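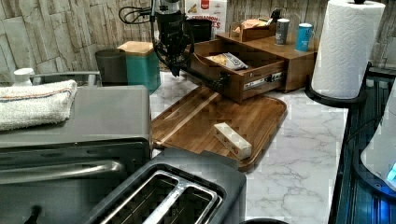

Startseite | Produkte | Greifer | Zubehör | Service | Sicherheitshinweise | Kontakt

Seite drucken | Per E-Mail senden

Skuvance Parallelgreifer für Leichtbauarme
Produktseite mit Sicherheitshinweis zum Klemmen in Schubladen

Der Skuvance ist ein elektrischer Zweifingergreifer für Roboterarme, die in Küchen, Teeküchen und Laborküchen eingesetzt werden. Er greift Packungen, Dosen und Griffleisten und wird über den Werkzeugflansch des Arms mit Strom und Daten versorgt. Hersteller ist Bodirance, den Vertrieb und die Reparatur im deutschsprachigen Raum übernimmt Makhubela.

Sicherheitshinweis, Stand: 25. April 2021

Bei Geräten mit Firmware 2 kann der Greifer in einer offenen Schublade verklemmen. Betroffen sind Anwendungen, bei denen der Arm von oben in ein schmales Fach greift und die Finger dabei nahe an der Vorderkante oder an einer Metallschiene stehen. Berührt ein Finger die Front, wertet die Steuerung den Widerstand als gegriffenes Objekt und hält die Kraft aufrecht. Der Arm fährt anschließend nach oben und zieht die Schublade oder das ganze Möbel mit.

Uns liegen 5 Meldungen vor. In zwei Fällen wurde ein leichter Schubladenkasten von der Arbeitsfläche gezogen, in einem Fall brach ein Fingereinsatz. Verletzt wurde niemand. Freistehende Holzkästen, auf denen Dosen oder Ablagen stehen, sind besonders gefährdet, weil beim Kippen auch die Gegenstände darauf herunterfallen.

Maßnahmen bis zum Update

- Greifkraft im Menü „Werkzeug“ auf den Wert 2 stellen.
- Hubgeschwindigkeit auf höchstens 200 mm/s begrenzen.
- Freistehende Schubladenkästen an der Wand oder auf der Arbeitsfläche befestigen.
- Kabelschlaufe am Oberarm so führen, dass sie beim Absenken nirgends einhakt.
- Toaster, Minibacköfen und andere Heizgeräte im Schwenkbereich ausschalten und abkühlen lassen.
- Während des Betriebs nicht in die Schublade greifen, auch nicht bei stehendem Arm.

Wenn der Greifer klemmt

Not-Halt betätigen. Die Finger bleiben dabei geschlossen. Danach den Arm von Hand stützen, den Entriegelungshebel an der Rückseite des Greifers eine halbe Umdrehung drehen und die Finger auseinanderschieben. Die Schublade nicht mit Gewalt zurückdrücken, sonst verbiegt die Schiene. Vor dem Neustart beide Fingereinsätze auf Risse prüfen und eine Referenzfahrt ausführen.

Update und Umtausch

Das Update auf Firmware 3 trennt die Erkennung von Kontakt und Griff. Trifft ein Finger auf ein festes Hindernis, öffnet der Greifer und der Arm bleibt stehen. Das Update wird über die Wartungsschnittstelle eingespielt. Geräte ohne diese Schnittstelle nimmt die Werkstatt Pliltthorpe entgegen, Porto und Arbeitszeit sind kostenfrei. Beschädigte Fingereinsätze werden bis Ende August ohne Kaufbeleg ersetzt. Bitte bei der Anmeldung die Seriennummer vom Typenschild angeben.

Technische Daten

Gewicht mit Standardfingern: 400 g
Versorgung: 24 V über Werkzeugflansch
Fingereinsätze: Silikon, wechselbar
Entriegelung: mechanisch, ohne Werkzeug
Gehäusefarbe: Schwarz

Lieferumfang

Greifer, zwei Paar Fingereinsätze, Flanschadapter, Anschlusskabel, Kurzanleitung. Der Roboterarm ist nicht enthalten. Geräte aus laufender Auslieferung haben bereits Firmware 3, der Aufkleber auf der Verpackung nennt den Stand.

Seite drucken | Per E-Mail senden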